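Rostham House Residents' Association
Minutes of the kitchen meeting, April

Present: Kane Trevaskis (chair), residents of the second and third floor, one guest from the ground floor. The minutes were written by the secretary of the second floor.

The meeting started at 7:10 pm in the shared kitchen.

1. Minutes of the last meeting
The minutes were accepted with one correction. The broken kettle belonged to the third floor and not to the second floor, as it was written before. The secretary is sorry for this mistake.

2. Money
Kane reported that the kitchen account has 738 dollars. The repair of the sink by the company Najjar is already paid from this. One more bill is expected for the new tap, but the company did not send it yet. It was asked if the monthly payment can be made smaller. Kane answered that he prefers to wait for the bill first, and the residents agreed with him.

3. Dishwashing and the dish racks
This point took the most time. Several residents complained that clean dishes stay in the racks for days and the next person has no place to put theirs. The guest from the ground floor told us that in their kitchen everybody must empty the rack before they wash, and it works well since winter.

There was a discussion about the big grey rack, the square one with the pegs. Some residents find it too large for daily use. Others want to keep it, as plates stand well between the pegs and it has an open floor. It was decided to keep it on the brown table and to use it for plates and bowls only.

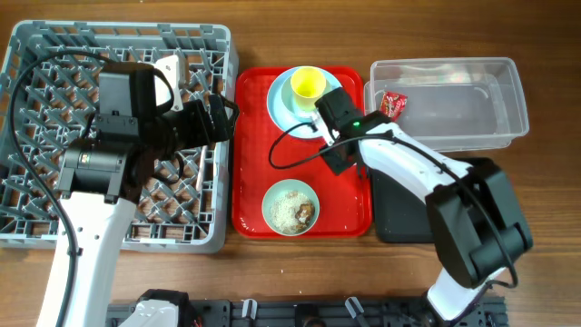
Small things were the next question. Thin items fall between the pegs of the rack and people do not find them again. A resident of the third floor proposed to buy a cutlery basket from Pindero. The price is 13 dollars. The proposal was accepted with one vote against.

The trays were also discussed. The red tray shall be used to carry clean plates to the cupboard, and it must come back to the table after. The black tray is for cups. It was asked who will wash the trays, and it was agreed that the person on kitchen duty does this at the end of the week.

The transparent bin stays on the table for now. One resident wants to put a label on it, because twice somebody has left food inside. Kane will write the label.

4. Kitchen duty
The list for May is on the refrigerator. Two residents have exchanged their weeks and the list must be corrected. Who cannot do the duty should find another person and write the new name on the list, please with a pen and not with a pencil.

5. Other matters
The window above the sink does not close well. Kane will call the building office again. The dish soap from Riveo was criticized by two people for its strong smell. We have 5 bottles left and will finish them before we buy another kind.

Next meeting: in May, same time, in the shared kitchen. Kane will put the invitation on the door.

The meeting closed at 8:25 pm.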